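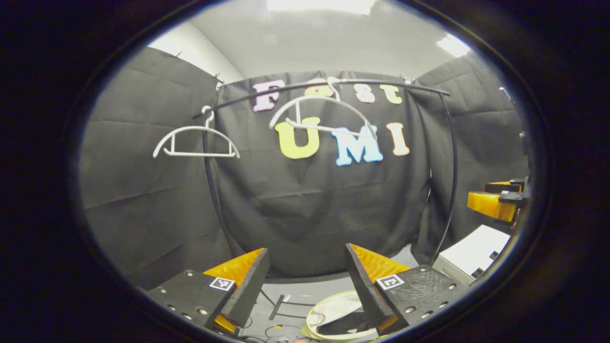

Hand-held gripper trial moves on to clothes hangers

Posted 2022-07-21 by Tia Bickerstaff

Stovau has started the second part of its gripper comparison, and the new task is hanging up and taking down plastic clothes hangers. The first part, which used cups and small boxes, finished last month.

The trial compares two sets of fingers on the same hand-held tool. One set has soft orange fin-ray pads, ribbed on the inside so that they bend around whatever they close on. The other has hard flat pads with a thin rubber face, supplied by Gajewski. Both bolt to the same black plates, and changing from one to the other takes a few minutes with a hex key.

Operators carry the tool by hand and work through each task while its camera records. The same fingers are later mounted on an arm, which tries the task using what was recorded. Meron Tekleab, who runs the trial, said the point of the second part is to find out which fingers lose less between the hand and the arm.

"With the boxes it hardly mattered what you put on," Tekleab said. "A hanger is thin, it swings, and you need the hook to face the right way when you get to the bar. We wanted something that would separate the two."

The hangers are white plastic and go on a black metal rack with an arched top bar. Black curtains hang behind the rack and to the sides. Foam letters on the back one spell "Fast UMI" in pastel colors. Tekleab said the letters will stay where they are for the whole trial so that the background is the same in every recording.

So far the group has 1,756 recordings, counting the cups and boxes. Of those, 29 were thrown out after the square markers on the fingers could not be read for long enough to work out how far the gripper was open. Barry Blackburn, who checks the recordings, said most of the bad ones came from a single afternoon when one marker had started to peel. The markers are now replaced at the start of each week.

Early runs on the arm have been mixed. In a first check with the hanger task, the soft pads got the hanger onto the bar and let go of it cleanly in 17 of 24 tries. The hard pads have not had the same check yet. Blackburn said he expects them to hold the hook end more firmly but to do worse when the arm comes in at a slight angle.

"The soft ones forgive you a bit," he said. "They also twist. You pick up the hanger straight and by the time you reach the rack it has turned in the fingers. I don't want to guess which is the bigger problem."

The camera lens is staying the same in both parts. A narrower lens was tried in the spring and dropped when operators kept losing sight of the rack as they moved in close. The wide view bends straight lines badly near the edges, but Clive Stockdale, who looks after the controller software, said the correction step handles that without slowing anything down.

Stockdale's own part of the work is a comparison of two controllers for the arm. The older one, from Tronberg, sends new positions at a fixed rate and stops if a message is late. The newer one was written in-house and fills in short gaps by itself. Both will be run with both sets of fingers, which makes four combinations for the hanger task.

Runs with the hard pads begin next week. Carol Cheetham will take over the recording sessions from Tekleab in September, when the trial moves to folded towels. Results for the hanger task will be posted on the project page before then, along with the drawings for the finger plates. Groups that want a set of the soft pads for their own tests can write to Stovau through the contact form.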